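Trirevlow two-arm bench kit - walkaround checklist, review unit
Checked by: Nest Jarman
For: Gisela Lammers, Suleo purchasing
Date: June 2, 2018
Task on bench: rubber band pick up, sorting demo

1. Frame and corners
Brackets - OK. Went round with the hex key, two bolts took a quarter turn. Manual gives no torque number. Ask Pritchard.

2. Arm mounts
Left - OK. Right - OK, no play at the base by hand.

3. Cables
Needs work. Loops stand well clear of the arms, want them clipped closer before anyone runs full speed. Kit came with 16 clips, not enough for both arms.
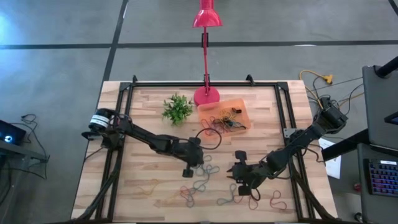 Items 2 and 3. Both arms over the table, bands out.

4. Floor
Yellow extension cord on the right side, trip risk. Reroute or cover. Paper by the frame on the same side - pick up.

5. Stop button
Pass. Tried 7 times from each arm, held every time. Label is tiny, Elis Mostyn wants a bigger one and I agree.

6. Table contents
Lamp and plant stay, vendor says the demo needs some clutter. Fine by me but write down where they go. Bands get everywhere, check the joints for strays at end of shift.

7. Gripper fingers

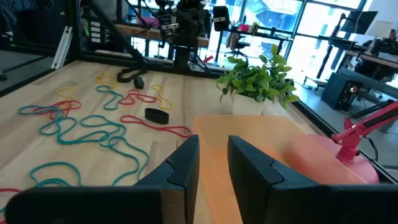
No cracks, screws snug. Pinch point when they close, so hands off the table while powered. Manual puts this on page 67, shoud be on page one. Spare fingers not in the box, Glenys Rakena chasing.

8. Wrist cameras
Lenses wiped, mounts tight. OK.

9. Paperwork
Service plan quote recieved in March, still unsigned. Covers 13 months. Does it include call-outs? Need that in writing.

Result: OK for supervised use only. Items 3 and 4 to close first, then I'll recheck - Elis Kneath to countersign.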